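Subject: Re: Gripper order for next financial year
Date: 10 June 2022
From: Poppy Pearce

Ostell wrote:
> Could the list please confirm whether 3 or 4 pairs are to be budgeted for the garment folding work?

Colleagues,

I recommend four pairs from Marwat, with spare finger pads as a separate line.

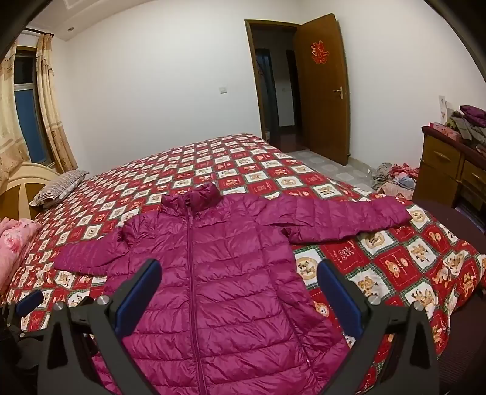 Puffer jacket laid out on the bed, hand-held grippers in view.

Padded clothing will remain in the program, and pads should be costed accordingly — the May draft left them out.

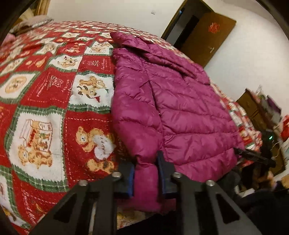
The Lusport quote allows $2000 for freight and spares. Please send any objections to me before the order is lodged.

Poppy Pearce
Clastlow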